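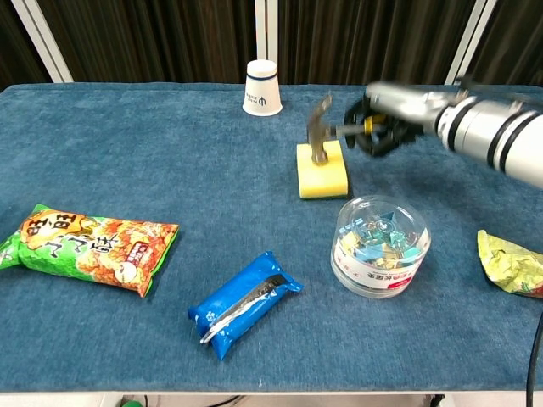

アーカイブ内を検索　キーワードを入力　検索

件名: Re: 『Clestatell』邦訳版の初出表記と底本の扱い
差出人: Maysoun Bitar
宛先: 怪奇短篇書誌メーリングリスト

Bitarです。Meléndezさんの投稿に返信します。引用は必要な箇所に絞りました。

Noemí Meléndez さんの投稿:
> Vavton版『Clestatell』の書誌データを入力しています。
> 収録作は6篇で、巻末の初出一覧では全篇が「再録」扱いですが、
> 第4篇「塩の階段」だけは雑誌Banskaの掲載版と本文が一致しません。
> 結末の手紙の部分が丸ごと増えていて、邦訳で4,000字ほどの
> 差になります。これは再録と書いてよいのでしょうか。
> それから、第2刷で訳者あとがきが差し替わっています。
> 刷ごとに別レコードを立てるべきか、同一レコードの注記で
> 済ませるべきか、方針を教えてください。
> もう一点、奥付の原題表記と中扉の原題表記が違います。
> 奥付は冠詞あり、中扉は冠詞なしです。

順に回答します。

1. 「塩の階段」の初出区分について

当リストのデータベースでは、区分を「初出」「再録」「改稿再録」に分けています。「塩の階段」は「改稿再録」で入力してください。巻末一覧が「再録」としている事実は、注記欄に「巻末初出一覧では再録と表記」と転記します。出版社の表記と入力者の判断を同じ欄に混ぜると、後から区別できなくなります。

改稿の時期ですが、邦訳版の差だけでは原著者の改稿か訳者の底本選択の違いかを決められません。手元にある原書の限定版(Khasawneh装、限定1,382部、番号入り)を確認したところ、手紙の部分は英文の本文に含まれていました。したがって訳者による増補ではなく、原著の単行本化の段階までに加わったものです。Banska掲載時に編集部が紙幅の都合で削った可能性も残ります。その場合、単行本の本文は改稿というより復元に当たりますが、草稿の所在がわからないため、区分は暫定で「改稿再録」とし、注記に「雑誌掲載版は末尾の手紙を欠く」とだけ書いておくのが安全です。

「増補版」という語は使わないでください。書籍単位の版表示と紛れます。以前、別の作家の短篇集でこの語を作品単位に使ったレコードがあり、検索で増補改訂版の一覧に混入しました。

2. 刷による差異について

原則は、同一版の刷違いは同一レコードです。本文の組み直しを伴わない誤植訂正は、注記も不要です。今回のように付属文書が差し替わっている場合は、同一レコードの中に内容細目を二つ並べ、それぞれに刷の範囲を付けます。書式は次のとおりです。

 訳者あとがき (第1刷)
 訳者あとがき (第2刷以降・差し替え)

「以降」と書けるのは、後続の刷を現物で確認した場合に限ります。第2刷しか見ていなければ「第2刷」で止めてください。差し替え後のあとがきは、私の見た本では頁数が変わらず、総頁数への影響はありません。中身は、旧版で触れていた未訳の長篇についての段落が落ち、代わりに「冬の庭師」の訳語に関する説明が入っています。題名は同じなので、書き出しの一文を注記に採っておくと、後で照合する人が助かります。

なお、帯の推薦文も刷によって違うようですが、帯は当データベースの採録対象外です。気になる方は個人の記録に留めてください。

3. 原題の冠詞について

情報源の優先順位は、標題紙、奥付、表紙、背の順です。中扉は作品単位の情報源としては有効ですが、書籍全体の原題については奥付を優先します。今回の不一致が書籍の原題に関するものなら、奥付の冠詞ありを採用し、中扉の形を異形として登録します。もし表題作の中扉のことであれば、作品レコード側は冠詞なしで構いません。投稿からはどちらの意味か判断できませんでした。該当頁を教えてください。

配列上、冒頭の冠詞は無視されますので、どちらを採っても一覧の並び順は変わりません。

4. 序文の扱い

質問にはありませんでしたが、入力済みの下書きを見たところ、序文が収録作の一つとして数えられていました。序文と巻末の読書案内は「付属文書」に移してください。読書案内に挙がっている書名は、細目に展開しません。展開すると、作者検索をかけたときに収録作と案内での言及が同列に出てしまいます。言及関係は別表で管理しており、そちらへの入力は任意です。

序文の執筆者名は、目次では姓のみ、本文末尾では姓名の両方が出ています。本文末尾の形を採ってください。

5. 訳題のゆれ

第2篇は雑誌訳が「灯の番」、Vavton版が「灯台守の妹」です。訳者も異なるため、別の翻訳として登録し、原作品レコードに両方を紐づけます。片方を「別題」欄に入れる処理は、同じ訳者が改題した場合だけに使います。この点は入力要領の旧版に誤解を招く書き方がありました。5月に改めた版では直してありますので、古い版を印刷して使っている方は差し替えてください。

第5篇については、私は雑誌訳の存在を確認できていません。Banskaの総目次では次号予告に題名がありますが、実際の号の目次には見当たりません。予告のみの作品は登録しないでください。掲載号の現物をお持ちの方がいれば、頁数と訳者名をこのリスト宛にお知らせください。

Meléndezさんの下書きは、上の1と4が直った段階で公開に回せます。3は公開後の修正でも差し支えありません。限定版の「塩の階段」の該当箇所については、手紙の最初と最後の行を書き写したものを用意できます。必要なら返信してください。

Maysoun Bitar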